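4.2 Slips on dark fabric

The most instructive failure of the whole study came from black clothing, and we were delighted to catch it so early! Over 3,455 grasps with the Sesard arm, the controller would now and then report a firm hold and begin its lift with nothing between the fingers. Bereket Zeleke traced the fault to the contact check we call Bite, which reads the wrist view for movement in the cloth. Black knit gives it very little to read, and at close range the finger covers most of the view (Figure 3). Bite then fell back on its last good value, up to 250 ms old, and passed that on as fresh.

The safety side matters too. An arm that believes it is holding a garment moves at full lifting speed - far too fast if a hand is near. We now stop the arm after 2 stale readings in a row.

Figure 3. Wrist view with the finger down among folds of black fabric, some shiny and some knitted.
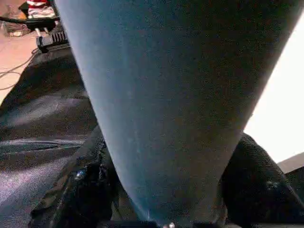 4.3 Changes to the contact check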